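Nillska Knit Pattern Text Set

A collection of 600 knitting patterns in plain text, with row-by-row instructions split into fields. The set covers garments only: sweaters, cardigans, vests, hats and mittens. Blankets, toys and lace shawls were left out.

Maintainer: Lourenço Nogueira
Version: 2
Released: December 17, 2019
Language: English (US knitting terms)

What is in the set

Each pattern is one text file with a matching line in index.csv. The text file holds the instructions as the designer wrote them, after cleaning. The index line holds the title, garment type, yarn weight, needle size in millimeters, gauge, and the list of sizes.

The patterns come from two sources. The larger part is from Odska, a pattern newsletter that closed and gave its back issues over for reuse. The rest is from Brisura, a small yarn shop that printed its own leaflets. The source column says which one a pattern came from.

Cleaning

The leaflets were scanned and then typed by hand, because the scanning software kept reading "k1" as "kl" and dropping asterisks. Repeats are marked with a pair of asterisks in every file, even where the original used brackets. Abbreviations follow one list, given in abbreviations.txt. Where a designer used an unusual abbreviation, the original is kept in the notes field.

Needle sizes were a problem. Some Odska issues give the old British numbers, where a bigger number means a thinner needle. These were all changed to millimeters. If the original number could be read two ways, the field is blank.

Ribbing

Ribbing has its own fields because it is the part people most often want to change. They are rib_type (such as 1x1 or 2x2), rib_depth, and rib_needle. The depth is in rows if the pattern counts rows, and in inches if it says "work until piece measures". The unit is in rib_unit. Please check it before you compare depths between patterns.

Ribbed hems and cuffs are listed apart from neckbands – a sweater can have three different ribs and many do.

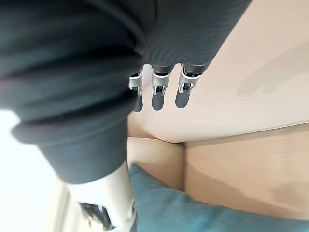
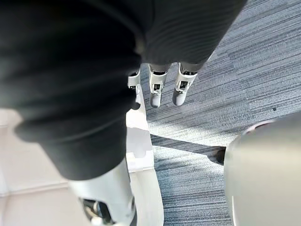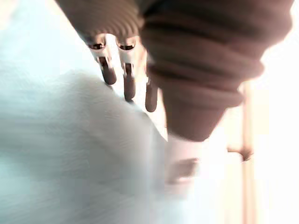
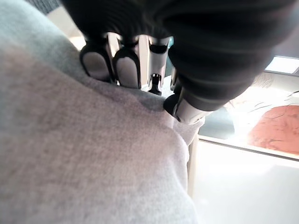 Can I knit straight from these files, or do I need the original leaflets?

You can knit from the files for most patterns. The exceptions are the colorwork ones, where the chart is needed and only the written rows are included. These have chart_missing set to 1 in the index.

Sizes and measurements

Sizes are stored in the order the pattern gives them, smallest first, separated by semicolons. Stitch counts inside the instructions keep the usual form, with the first size outside the parentheses and the others inside. The most sizes in any one pattern is 5.

Chest measurements are finished measurements where the pattern says so. Many Brisura leaflets only say "to fit", and for those the to_fit column is filled and the finished column is empty. We did not try to work out one from the other.

Known problems

The mitten patterns have not been proofread a second time. Thumb gussets in particular may have a wrong stitch count.
Yarn names are kept as printed, and most of the yarns can no longer be bought. Use the gauge to pick a replacement.
Some cardigan files repeat the button band instructions at the end. This was in the originals.
The Visser yoke sweater appears twice, once from each source, with different neck shaping. Both were kept.

Changes since version 1

Rib fields added. Hat patterns re-sorted by crown type. Two files with mixed-up sleeves and fronts were typed again in July.

Use

The files may be copied, changed and shared. Please keep the designer's name with each pattern – it is on the first line of the file. Corrections are welcome and should give the file name and the row number.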